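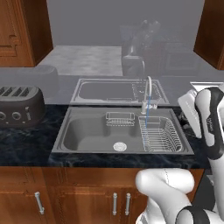 4. Sink Work and the Limits of Simulated Kitchens

4.1 Why the sink

Claims that a machine can now "do the kitchen" usually rest on pick-and-place: a mug goes from counter to shelf, a box goes from shelf to bag. The sink gets less attention. It is a deep hole with hard walls, usually in a fixed position, and the arm has to reach over a rim to get anything out of it. Much of the useful work in a home kitchen happens there. We therefore treat it as a separate test and report it apart from the counter tasks in Section 3.

Figure 1 shows one of the kitchens used for this part of the study, rendered from the Drostell scene set. The basin holds a wire rack on its right side and a wire caddy on its back wall. The faucet rises behind the rack, so a gripper working there has metal on several sides of it. Of the layouts we tried, the ones with a rack inside the basin were the least forgiving, and they are also the ones that most resemble kitchens our own staff cook in.

Figure 1. Simulated kitchen with single-basin sink, in-basin wire rack and gooseneck faucet. The arm enters from the right.

4.2 Tasks

We defined 5 tasks. In order, they are: move a plate from the counter to the rack; move a cup from the rack to the counter; turn the faucet lever on and then off; take a sponge from the caddy and put it back; and clear the basin floor so that the drain is uncovered. Each was run in 30 kitchens that differed in cabinet finish, counter pattern, sink depth and rack position. Objects were placed at the start of a run and were not moved by hand afterward.

A run counted as a success only if the final state was correct and nothing had been dropped or pushed off the counter. Earlier work from the Bastau group scored a plate as "racked" if any part of it overlapped the rack when seen from above. We scored these cases separately. A plate lying flat across the top of a rack satisfies that rule, and no one who has washed dishes would call it racked.

4.3 Policies

Three learned policies were compared. The first, Zosach, was trained on 2,000 demonstrations collected by remote control in simulation. The second, Wendt, used the same demonstrations with added variation in lighting and surface texture. The third was a scripted baseline that was given the true position of every object. We included the script because published comparisons often leave it out, and it is hard to judge a learned result without one.

(A reviewer of an earlier draft objected to calling the script a policy, and to calling it learned. The second objection is correct: two of the three are learned.)

4.4 Results

The easy tasks were easy. Both learned policies moved a cup from the rack to the counter in most kitchens, and the scripted baseline did so in nearly all of them. If we had stopped there, this section would read like many others.

Plates were a different matter. Under the overlap rule, Zosach and Wendt look close to the script. Under our rule, which asks that the plate stand between the wires and stay there for 3 seconds, both drop sharply. The usual failure was a plate that arrived at the right place at the wrong angle. Neither policy tried again after such a failure. They opened the gripper, withdrew and held still, as though the job were finished.

The faucet lever gave mixed results. Contact with the lever was frequent, but contact is a weak measure. Many runs that turned the water on did not turn it off. We also note that water in this simulator has no effect on anything else. It does not splash, fill the basin or make a plate slippery, so a good score on this task says something about moving a lever and very little about washing.

The sponge task was the worst for both learned policies. The caddy bars are thin, and the gripper fingers often caught on them. In a simulator this costs a failed run. On a real sink we would expect a bent caddy, and we would rather not find out on hardware that belongs to somebody.

4.5 Reflective surfaces

Several kitchens, including the one in Figure 1, have a large reflective panel behind the counter. A washed-out copy of the basin appears in it directly above the real one. We had expected the added texture variation to make Wendt less sensitive to this, and we found no clear sign that it did. Both learned policies made more reaching errors in kitchens with such a panel, with a tendency to stop too high and too far back. The script, which does not use camera input, was unaffected.

We are cautious about this finding. The reflective kitchens also tended to have darker counters, and we did not separate the two factors. A proper test would render each kitchen twice, with and without the panel, and change nothing else.

4.6 What the scores do not show

All of the above was measured in clean kitchens. The simulated sinks contained no grease, food scraps, standing water or stacked pans. The tasks were given one at a time, and each run began with the arm in a good starting pose. A person clearing up after dinner gets none of these advantages. We see no basis in our data for saying that either learned policy could clear a sink unattended, and we would read similar claims elsewhere with the scoring rule in hand.

The full scoring rules, including the revised test for plates, are given in Appendix B. Section 5 repeats the plate and cup tasks with a physical arm and a single sink.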